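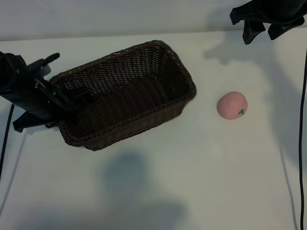 Attachment 1. Dark brown wicker basket on a white tabletop.

Ticket subject: Attendance totals in coalition report do not match sign-ins
Product: Stanero Community Health, reporting module
Site: Bermúdez Center, Gekthorpe
Opened by: Catinca Iordache, Traltbridge Youth Health Coalition
Priority: Normal (requested High)
Status: Closed, with objection from requester

Opened August 20, 2025

The summary page for our youth violence prevention workshops says we reached 1000 young people over the summer. We did not. I would love it if we had. The Bermúdez Center gym can't hold the crowds that would take, and I was at most of the sessions.

I noticed it while pulling the report for our county partners. The blood pressure screening total looks right. The parent sessions look right. It is only the youth workshops, and only on the summary page. If I open a single session and look at the roster, the names are the ones I expect.

I have already logged out, logged back in, cleared my browser and tried another computer. Please don't send me the article on clearing my browser.

Support reply, first line

Thank you for contacting Stanero. The summary page shows reach, and the roster shows participants. These are different measures and may not agree. Please see the help article "Reach and participants." We will mark this as solved if we don't hear from you.

Reply from Catinca Iordache

I read the article. It says reach is "the number of people who come into contact with a program." It doesn't say how the system comes up with it. We don't type in a reach number anywhere, so it must be coming from something. A total that lands on exactly 1000 does not look like a count of anything to me. It looks like a setting.

Please leave the ticket open. I'm not going to hand that number to a county health office and then explain that it measures "contact."

Support reply, second line

Picking this up from my colleague. Could you confirm:
- whether the workshops were set up as a series or as separate events
- whether anyone filled in the "Expected audience" box during setup
- which age group was chosen

Reply from Catinca Iordache

A series. Age group is 12 to 18. I didn't set it up, and the person who did has moved on to the school district, so I can't swear to the audience box. I looked for it just now and can't find it on the edit screen.

Support reply, second line

The audience box only appears during first setup. I can see it from our side. It was filled in with 1000. When a series has an expected audience, the summary page uses that number until the series is marked complete. Then it switches to the real sign-ins.

Steps to try:
1. Open the series.
2. Choose Finish Series.
3. Wait for the nightly update.
4. Open the summary page again.

Reply from Catinca Iordache

So your summary page shows a guess somebody typed in the spring, under a heading that says "Young people reached," and it does this for every group using a series? I'd call that a bug. I'll try the steps, but I want it noted that I don't think I'm the one who needs to fix something.

Reply from Catinca Iordache, next day

Finished the series. The number did change. Now it says 10. I am not sure this is progress.

Support reply, second line

Thanks for testing. Ten is the number of sessions in the series. I was able to repeat this on a test account. When a roster has been brought in from a spreadsheet, the update reads the session rows and skips the people under them. I have passed it to the reporting team.

In the meantime, could you tell me how many different young people you have on your own list?

Reply from Catinca Iordache

47. That is from the paper sign-in sheets, with repeats taken out by hand. Most came more than once, and to my mind that matters more than a big total. A teenager who keeps coming back to talk about conflict at home is what the program is for. I don't expect a dashboard to know that, but I'd like it to get the 47.

Reporting team note

Fix applied to the Traltbridge account. Spreadsheet rosters are now read to the person level. Summary shows 47 for the series. Please check and confirm.

Reply from Catinca Iordache

Confirmed, 47 on the summary page and 47 in the download. The chart by neighborhood is still off, though. It puts 5 of them under "Unknown," and all five have a Gekthorpe address on the roster. Is that the same problem or a new one?

Reporting team note

Separate cause. The address lookup fails when the apartment number comes before the street. Moving it to the end clears it. A proper fix is planned for September.

Reply from Catinca Iordache

Moved them, and the chart is right now. I have heard "planned" from you before, about the Spanish consent form, and we are still printing that one ourselves.

As for the expected audience number, I asked whether other groups are seeing it and didn't get an answer. Somewhere there may be a coalition quoting a spring guess in a grant application. You should tell them.

Support reply, second line

I have filed that as a change request: label the figure "Expected" until a series is finished. I can't promise a date. No notice to other accounts is scheduled at this point. With the original issue fixed, I'm closing the ticket.

Reply from Catinca Iordache

Close it if you have to. Please record that I objected. We'll keep the paper sheets.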